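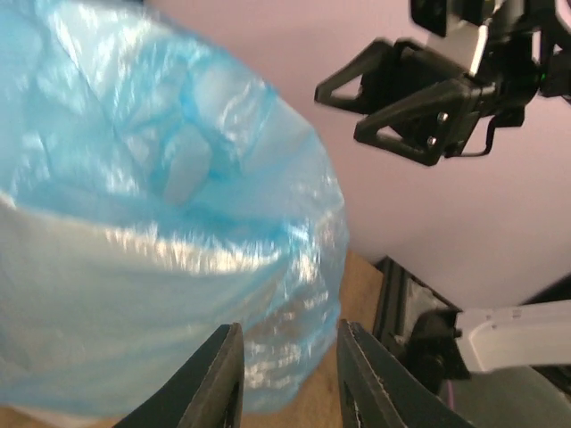
Bag tips for the two-arm bench – keep these by the leader arms.

- Shake the bag once before you start. Flat film is miserable to pinch.
- Pinch a gathered end, not a single layer. Single layers slide.
- Slow down near the plastic. Fast moves make it billow and hide the fingers from the wrist cam.

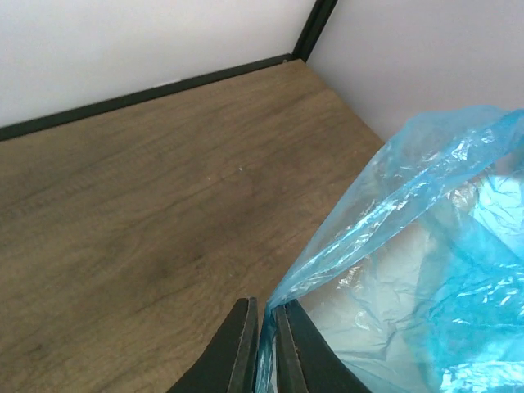 - Pause a beat after closing, then move. Kieran skips this and his takes get tossed in review.
- Vary where the bag lands. 100 takes from the same spot teach the model one spot. Saoirse wants 800 for July, we have 277.
- Fumbled it? Keep recording if you can recover, recoverys are useful. Dropped off the table – stop, mark it bad, reset.
- Both arms on the cup rim, light grip. Dont squeeze.
- Wipe lint off the table every 200 takes or so.

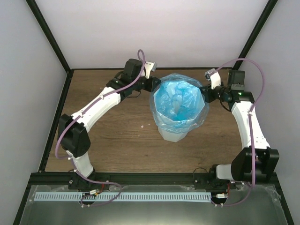
*Cup held between both grippers, blue plastic inside the clear liner.*

Spare bags in the Tonine box. Take the crinkly ones last – they're hard on new operators.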